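Station 2 (fruit and basket) pre-session inspection checklist, with comments
Grovville learning data group, Hukthorpe site
Comments by Cormac Mulcahy
Revised October

A word before the list. I have been asked to keep this to a single sheet and, as those of you who have worked with me will know, I was never going to manage it. The items themselves are short. The comments are where I have tried to put down the things we have learned since we started recording examples at this station, so that whoever opens up in the morning gets the benefit of them and doesn't have to ring me at home (though you may, until nine). Please go through the whole list before the first recording of the day, and again after lunch if the robot has been powered down.

Mark each item OK, FIX or STOP. A STOP on any item means no recording until it has been cleared and initialled.

SECTION A. FLOOR AND ROOM

A1. Floor clear around the robot's feet and the operator's standing place.
Comment: FIX on the last two walk-rounds. Cardboard and packing do creep in, and herringbone planks are slippery enough under a bit of card without our helping them along. Pick it up and take it to the bin, please, even if it isn't yours.

A2. Cables on the floor lie flat and away from where people walk.
Comment: I would like a proper cable cover here and have asked Grirent for a price on one. Until it comes, walk behind the robot with your eyes down, and tell visitors to do the same before they come in.

A3. Emergency stop within reach of the operator and of the second person.
Comment: Press it. Looking at it is very nice but it isn't a test. The arms should go limp within a second, so have somebody ready to support them, and reset only when both of you have said you are clear.

SECTION B. TABLE AND SHELF UNIT

B1. Table height set to the figure on the station card.
Comment: Ours is 824 mm at Station 2. Do not borrow the figure from Station 1, which is 894 mm, as the hands will come in far too low and you will be scraping knuckles along the table top before you have had your tea.

B2. Shelf unit pushed back to the wall, steady when nudged.
Comment: OK. Give the mesh sides a gentle push with the flat of your hand. If the unit rocks, it needs its base seated again, and that means a fresh reference picture before you carry on.

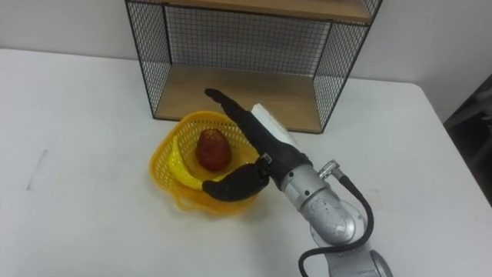 B3. Table top wiped and dry.
Comment: I know the marks look untidy, and I have had more than one kind soul go at them with scouring powder. A damp cloth is plenty. If a mark stays, leave it be and write it in the log, because a table that changes its looks halfway through a batch is a nuisance to the people who have to sort the recordings afterwards.

B4. No mugs, phones or pens left within reach of the arms.
Comment: OK, and thank you all for that, it has been so much better lately.

SECTION C. ARMS AND HANDS

C1. Wrist joints: screws present, none standing proud.
Comment: Run a fingertip round each one with the power off. Anything loose is a STOP. Please don't nip it up yourself, lovely as the thought is; Sakai have the torque settings and they like to do it their way.

C2. Cables at the forearms have slack through the whole reach.
Comment: Move each arm by hand to its furthest point and watch the loop. It should swing free and never go tight at the connector. This matters most when you are recording with both hands, when it is easy to have your attention on the fingers and forget what is going on further back.

C3. Fingers open and close fully, no clicking, no sticking.
Comment: Ten slow closes on each hand, empty, before you touch any fruit. Listen as well as look. The hand log says to call for a service at 3000 closes, so do keep the tally up to date.
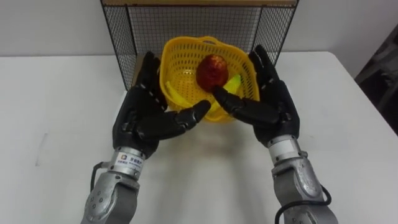

C4. Grip limit set to 70 on the operator panel.
Comment: It goes back to its own setting after a restart and gives you no warning whatever, so check it each time. At 70 the fingers will hold an apple firmly enough to lift and won't bruise it to speak of. If you find you are dropping fruit, look at your approach before you go putting the limit up.

C5. Pads and labels on the hands firmly stuck down.
Comment: A corner lifting is a FIX. Press it back, and if it won't stay, change it between recordings and never in the middle of one.

SECTION D. OBJECTS

D1. Basket sound, no cracked edges or sharp bits.
Comment: OK. Feel round the rim and the handles. The plastic is forgiving but it does get leaned on rather a lot, and a split rim will catch a fingertip.

D2. Fruit firm, clean and free of splits.
Comment: A soft banana teaches the system about soft bananas, and leaves us with sticky finger joints into the bargain. Swap it early. Bruised apples may go home with whoever wants them, once the session is finished and they have had a good wash.

D3. Starting positions varied between examples.
Comment: This one is only half a safety item, but I have put it in since we are stood there anyway. Shift the basket a little, turn the fruit, put the apple in one time and beside the basket the next. We want the learner to see plenty of honest variety. What we don't want is fruit so near the table edge that somebody lunges to save it with the arm still live.
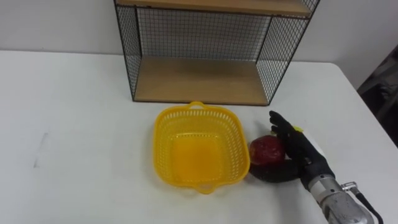
D4. Failed grasps kept and labelled.
Comment: Please don't delete them. If the apple gets away from you, finish the movement calmly, lower the hand, and mark the recording as a miss. The people doing the training want those nearly as much as the good ones, and an operator who isn't fretting about a clean record is a safer operator all round.

D5. Nobody reaches in to tidy between examples until the arms are parked and the operator has said "parked" aloud.
Comment: STOP item, every time, no matter how long you have been doing this. I caught myself at it in the summer and had to write my own name in the book.

SECTION E. WIDE VIEW AND SECOND PERSON

E1. Side camera running, and showing the robot's feet as well as the table.
Comment: The close views are what the learner gets most out of, but the wide one is what I go to when something has gone amiss and I want to know where everybody was standing.

E2. Second person present, and not given another job.
Comment: They are there to watch the robot's balance and the operator's tiredness. Change over at the half hour. If you are the second person and you have begun answering messages, then we haven't got a second person.

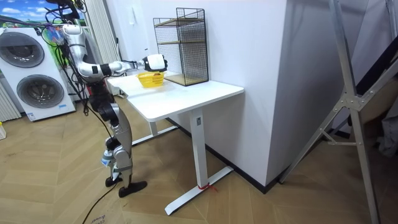

Reply added to the sheet by Station 1: could E2 say what happens when the second person is called to the door? We had that twice this month and weren't sure whether parking the arms was enough or whether the power had to come off as well. We would also like D5 copied on to our own sheet, if Cormac doesn't mind.

Cormac's answer: by all means take D5, with my blessing. As for the door, park the arms, say so aloud, and press the stop before anyone leaves the room. The recording can be thrown away or marked as interrupted, whichever suits you. I will put it into the next revision as E3, and in the meantime please write it in by hand under E2 on both sheets.

Checked by: ..........
Second person: ..........
Time: ..........
Items marked FIX or STOP: ..........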